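Folding Plaid Shirts and Other Patterned Cloth on a Table

Text by Gunnel Isaksson
Updated January 19, 2023

A wooden tabletop is a better folding surface than a bed. It does not give under the hand, and a straight grain can be used as a guide line. Wipe the top before starting. Crumbs and grit transfer to cotton easily.

Set the piece down with its longest edge parallel to the grain. On plaid, check one stripe against the grain from end to end. If the stripe bends, the cloth is twisted underneath. Lift it by two corners, let it drop flat, and check again.

Smooth from the center out, using the flat of the hand. Fingertips leave ridges in thin fabric.

Fold the sides in first, then bring the bottom up. Match the stripes at each fold where the pattern allows. A mismatch of one check at the first fold becomes two by the last, and the finished stack will lean. Leave collars and plackets on the outside of the fold.

To move a folded piece, slide a hand fully under it. Pinching the top layer pulls up a peak and drags the layers below out of line.

Dark items with straps or ties: lay the strap along the body of the item and fold over it. Loose straps catch on the next piece picked up. Keep darks to one side of the table and work on one piece at a time.

Glare on a polished top hides small creases. Stand so that the window is to your side, or close the blind.

Stack height: 5 folded shirts per shelf section. On narrow shelves such as the Brekon, 2 side by side, folded edge to the front.
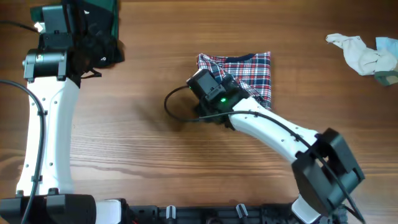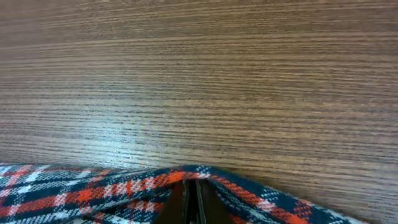
Plaid cloth on the wooden tabletop.

Related: Storing knitwear until September. Removing wax from table linen.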